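Saliba Valley Travel Notes

README for the route and stop data, release 2

What this is

This folder holds the route notes for getting between Stornell and Sarneo by train, bus, car or on foot, along with the stops worth making on the way. The notes started as a single page of directions and were later split into tables so that other people could use them in trip planners and printed guides. The text below covers what the files contain, how the entries were gathered, and where they are weak.

The release has 600 entries in total. Of these, 500 are stops and points of interest, and the rest are route legs, meaning a stretch between two stops with one way of traveling it.

Files

stops.csv - one row per stop or point of interest
legs.csv - one row per route leg
hours.csv - opening hours, where they are known
notes.txt - longer remarks that did not fit in a table
CHANGES.txt - what was added or removed in each release

All files are UTF-8. Fields are separated by commas, and any field with a comma inside it is in double quotes. Open the files in a text editor first if your spreadsheet program likes to turn times into something else. Several people have reported that 7:05 became a decimal.

Fields in stops.csv

stop_id: a short code that does not change between releases.
name: the name used on local signs. Where the sign and the railway timetable disagree, the sign wins and the other name goes in alt_name.
town: Stornell, Sarneo, Saliba or "between".
kind: station, bus stop, church, museum, viewpoint, market, beach, lodging or other.
fee: yes, no or unknown. Prices are left out on purpose. They went stale too fast in the first release and caused more mail than everything else put together.
step_free: yes, no, partly or unknown. "Partly" means the entrance is level but some of the inside is not.
season: all, summer or winter. Summer runs from June until the ferry stops.

Fields in legs.csv

leg_id, from_stop, to_stop: codes as above.
mode: train, bus, car, ferry or walk.
minutes: the scheduled time for trains, buses and ferries. For walking, it is the time taken by an adult with a day pack and no long breaks.
distance_km: filled in for car and walk only.
last_departure: the last one of the day, on an ordinary weekday. Holiday timetables are not covered.

How the entries were collected

Most stops were visited in person over two summers. Train times came from the printed timetable at Stornell station, and bus times were copied from the boards at the stops themselves. The boards are not always replaced when the timetable changes, so the checked column gives the release in which somebody last compared the row with a current source. If it says 1, treat the time as a hint.

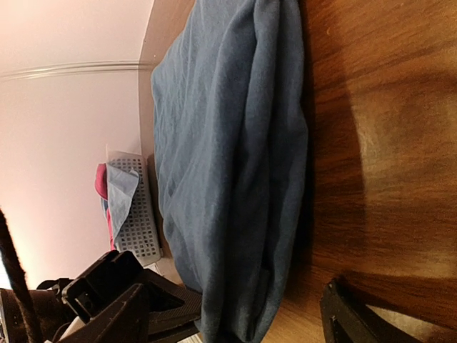 Walking legs were done at least once in each direction where the slope makes a difference. The path from Saliba up to the old signal tower is the clearest case. It takes nearly twice as long going up, so it has two rows. Flat legs have one row, and you can use it both ways.

Lodging entries only say that a place exists and takes guests for a single night. There are no ratings. Twenty-seven are included, most of them in Sarneo near the harbor. Saliba has very few rooms, and people who miss the last bus there usually end up taking a taxi back to Stornell.

Known problems

The bus numbers changed between releases. The old numbers are kept in alt_name so that older printed guides can still be matched.

The ferry between Sarneo and the far side of the bay does not run in strong wind. There is no field for this. Check at the ticket window in the morning, before 9:00 if you can, when the day's decision is posted.

Car times assume the valley road. The coast road is prettier but slow in August - allow an extra half hour, and more if you plan to park near the beach. Parking areas are listed under "other", which is not ideal. They will get their own kind in the next release.

Museum hours are thin. Smaller museums close for lunch without always saying so, and a blank in hours.csv means that we do not know. It does not mean that the place is closed.

Some names have accents on one sign and none on the next. Search without accents if a lookup fails.

Using the tables with Plusiler

Plusiler is the small script that joins stops and legs into a day plan. It is kept in a separate folder and is not needed to read the data. It expects both tables in the same directory with the file names unchanged. Give it a starting stop, an end stop and a time, and it prints the legs in order. It will not warn you about a tight connection, so leave ten minutes or so at Saliba, where the bus stop is across the square from the station.

License and corrections

The tables may be copied, changed and printed, including in paid guides, as long as the name and release number of the data are given. Corrections are welcome. Please send the stop_id or leg_id, what is wrong, and how you know, such as a sign, a timetable or your own trip. Corrections without a code take longer to handle. Anything received after the end of May goes into the release after next.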